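4.2 Delay between alarm and first call

We examined 214 call records from the Stultden district, together with the alarm logs of the same buildings. For each record we calculated the time between the first alarm signal and the first call to the fire service. The middle value was 42 seconds in hotels and 300 seconds in blocks of flats. In 19 records the log was not complete, and these were left out of the calculation. The difference stays when night calls are removed. Goh explained a similar result by the presence of a reception desk, but our records do not show who made the call, so we can not confirm this. The coding rules are the same as in Section 3, with the one change that repeated alarms within one building are counted as a single event.

Figure 2. Two robot arms at a table with a blue tray of water and toy fish.

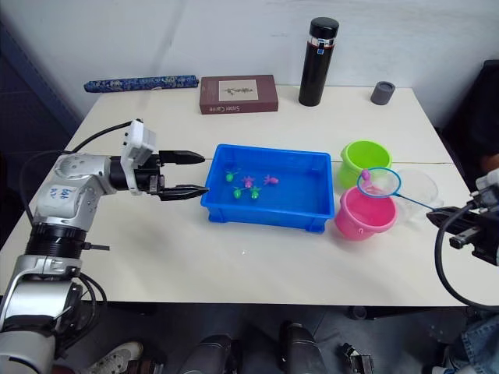
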